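# Toaster oven

*From the Bivville Household Wiki, kitchen section. Last big tidy-up: December 2025.*

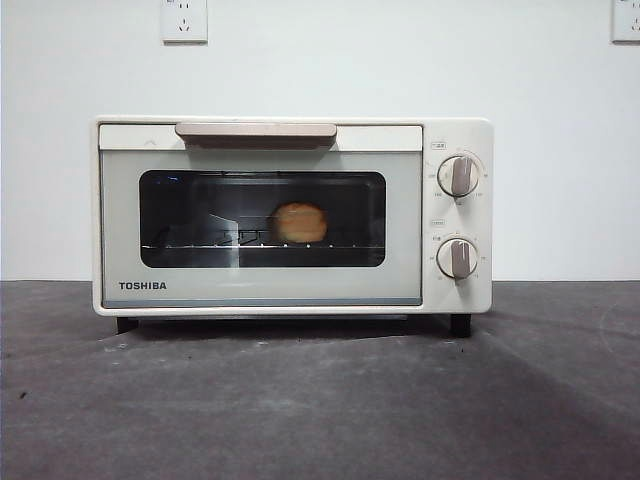
*A compact Toshiba toaster oven with one bread roll on the rack.*

A **toaster oven** (my gran just said "the little oven", and half of Bivville still does) is a small electric oven that lives on the worktop and does most of what a toaster does, plus a fair bit of what a big oven does. I've written most of this page myself, so if it leans heavily towards bread, that's me, sorry! Notburga Schwaiger has added the bits about cheese and corrected my spelling of "gratin" twice.

## What it's made of

Nearly all of them follow the same plan: a metal box, a door at the front with a window in it, a wire rack inside, and the controls down one side. The one at the top of the page has a cream body, a pale grey-green door and two round knobs, one over the other. I do like a knob. My old Widmer had buttons that beeped at you for every single minute you added, and you can imagine how that went down at six in the morning.

The heat comes from elements, usually some above the rack and some below. On the cheaper ones they're both on or both off, but plenty of models let you pick top only (for browning) or bottom only (for pastry that's gone a bit sad underneath). There'll nearly always be a crumb tray as well, sliding out from the front or the back. Find yours. I had mine for 7 months before I did, and I'm not going to describe it.

## Toaster, toaster oven or mini oven?

People argue about this on the talk page more than anything else. My own rule is that a pop-up toaster takes slices and that's your lot, a toaster oven takes anything flat or roundish up to a small pizza, and a mini oven is big enough for a chicken. Shops don't stick to this at all. The Farport catalogue puts all three under "toasting", and Boden (the hardware shop by the bridge, they've got a good shelf of them) just calls everything an oven.

## Bread rolls

Right, the important section. A roll from yesterday comes back beautifully in a toaster oven, much better than in a microwave, where it goes soft and then turns into a doorstop by the time you've found the butter.

What I do is run the roll under the cold tap for a second (really, just a second), shake it off and put it straight on the rack, no tray, somewhere near the middle. Three or four minutes at a medium heat is plenty. Keep an eye on it through the glass, as the top of a round roll sits a lot nearer the element than a slice of toast would and it catches quickly. Seeded ones catch even quicker. If it's browning too fast, lay a bit of foil loosely over it, but keep the foil well away from the elements, and check that your manual allows foil in the first place.

Frozen rolls work too. Start lower, give them eight or nine minutes, then turn it up for the last one.

## Cheese (N. Schwaiger)

Open sandwiches want a tray, always. Grate the cheese, don't slice it, and leave a border of bare bread so it has somewhere to run to. Top element only if you have the choice.

## Running and cleaning

Mine is rated at 975 watts, which is on the modest side, and it's ready for toast almost as soon as I've filled the kettle. Leave a good gap at the sides, the back and above it, and don't keep the bread bag on top. I know it's the obvious place for it!

For cleaning, unplug it and let it go completely cold first. Warm soapy water does for the rack, and a damp cloth for the door glass and the outside. Don't scrub the elements. Baked-on cheese on the rack comes off after an hour's soak, see *Baking trays, rescuing*.

## See also

- Pop-up toaster
- Stale bread, uses for
- Grill pan
- Crumbs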